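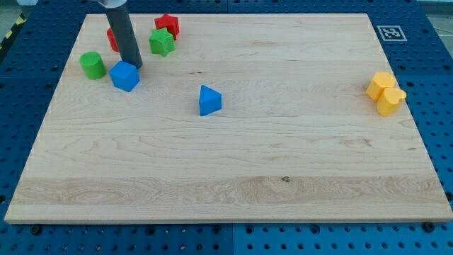
3 August 2020. First full day on the Emetti set with the new board, and I'm much happier than I was at the end of last week. The old white tray bounced the overhead lights straight back at us, so Brayan cut a slab of maple to go on the perforated table and it's lovely, frankly too nice for this job. The blocks are the toddler shape-sorter ones: cubes, cylinders, stars, hearts, hexagons, triangles. For today's layouts I scattered eight of them and let some touch on purpose. The red and green stars up near the top, one partly over the other, are exactly the sort of mess I want more of, and so are the two yellows over on the right with the heart leaning on the hexagon. The blue triangle out on its own in the middle is the easy one, and every layout should have at least one easy one or whoever is driving gets grumpy by mid-morning (me, mostly).

Where we are with numbers. We had 1,106 picks from the February batch that survived Hongmei's clean-up. She threw out 900 for bad timestamps, which hurt, but I looked through a handful and she was right, the gripper closes a good half second before the log says it does. You can't teach anything with that. The target for Herneven is 3,061 usable picks, a silly number that came out of Bahman's spreadsheet, and he won't let me round it down. Fine!

Today: 35 layouts, one pick per block where I could manage it. Rules I'm using, so that Aldana can carry on the same way when she takes over the sticks:

Pick in any order, but say the colour and shape out loud before moving. The microphone is on and the spoken label gets matched up afterwards.
Start from the home pose every time. No drifting from one block straight to the next.
If you miss, keep going and try again inside the same recording. We keep those. Mark it with an M on the sheet.
If you knock a block off the board, stop the recording, put it back anywhere, start a new one.
Don't tidy the blocks between picks. I caught myself doing it twice.

That last one is a real problem, by the way. My layouts from February are far too neat. Sihan plotted the block centres and there's a great fat blob in the middle and hardly anything near the edges. You could see me in it, it was quite embarrassing. So I've started shaking them in a tub and tipping them out, then only fixing things if a block rolls off. The cylinders love rolling off.

Trouble with the stars. When one is standing up the fingers want to close across two points and it twists as it lifts. Turning the wrist a little first, so the fingers drop into the dips between the points, works nearly every time, but it's fiddly with the sticks and my first ten or so are ugly. Question for Sihan: do we keep ugly ones that succeed? My feeling is yes for now, with a U on the sheet, and we can train with and without and see. Bahman thinks the slow wiggly ones teach it to be slow and wiggly. He may have a point, last month's model did a sort of nervous shimmy over everything.

Hearts are worse. There isn't a good pair of flat sides anywhere on a heart. I've been taking them across the lobes and hoping. When it's leaning on something else I've been nudging it clear first and then picking, and I'm not sure how to label the nudge. Wrote "push + pick" for now. Hongmei, please don't bin these before we've talked.

Camera check this morning was fine, the marker at the corner of the table was found in every test shot. After lunch it went off by a few millimetres and I lost a good while to that before spotting that I'd leant on the table and shifted the board. The board isn't fixed down! It just sits there. Brayan is going to make two little stops that bolt through the holes. Until then, check it against the pencil line before each block of recordings and don't lean.

Copied everything to Nandgate before leaving, both folders, and checked the file sizes matched this time. The Zou controller dropped its connection once, came back after a restart, no data lost that I can find.

For tomorrow: ask Brayan about the stops, more layouts near the edges, and have Aldana do a full hour on her own with me keeping my mouth shut. Also we need a second green cylinder. One has gone missing and I suspect it's under the bench with the dust.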